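Prora - README

April
by Manuela Cattaneo

Hello! If you've landed in this folder you're either new to the club or you've lost a bet with somebody in the club, and either way you're welcome. Prora is our simulated block-pushing and block-picking set, built over two terms by the robotics club, and I've ended up as the person who writes things down. The files are all in here, the notes are below, shout if something's wrong.

## What's in it

There are 3000 episodes in total, split into 56 batches. The batches aren't the same size (we ran them overnight and some nights were shorter than others), so please don't write a loader that assumes they are. I did, and lost an evening to it. Each episode is one go at one block: the arm starts from its rest pose, goes looking, and either gets hold of the block or runs out of time at 20 seconds.

Every episode folder has the joint positions, the gripper command, the block pose and the rendered views. There are 4 views per episode and they're numbered from zero, which caught out half the club.

## The room

We built the room in Skeltico, our own little scene builder, which started life as a weekend job and now has far too many menus. The table, the rack and the arm never change. The floor texture, the wall colour and the light get shuffled between batches, so the speckly stone-looking floor with the mustard patches only turns up in some of them. I'm fond of it. The cart by the back wall and the poster are there to give the vision people something to be distracted by, and they do their job very well.

The block is plain white and flat, nearly square, and it's a lot harder to deal with than it sounds. Its edges vanish when the light is strong, and when a big shadow falls over the tabletop the colour goes with it.
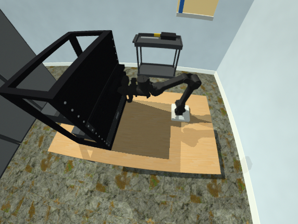 Galli thinks the white block was a mistake from the start and that we should have gone for bright red, trained something that worked, and made life difficult afterwards. Fair point, and there's a red set planned for the autumn if we get the machine time. For now you've got white!

## Labels

Each episode has a result in labels.csv: "held", "touched" or "missed". "Touched" means the fingers made contact and the block never left the table. We argued over that one for ages - a push with closed fingers counts, a knock from the forearm doesn't. If you find a forearm knock marked as touched, it's a slip on our side, so tell me the batch and episode number and I'll fix it.

## Getting going

Unzip a single batch first and run check.py on it before you pull the lot. It'll grumble about missing views if the copy went wrong. The replay tool is called Takus and lives in the tools folder. Space pauses, the arrow keys step through, and Q quits without asking (sorry).

## Known niggles

- Batch 20 has the gripper values upside down, so open is closed and closed is open. Flip them when you load it.
- Shadows are crisp everywhere. We never got soft lights to render in a sensible time.
- Nothing here has been tried on a real arm yet, so go gently if you're the first.

Use it for coursework, club projects or whatever you fancy, and put the name Prora somewhere in your write-up. Changes go through me for now - leave a note in the changes file with your initials and I'll merge it when I'm next in.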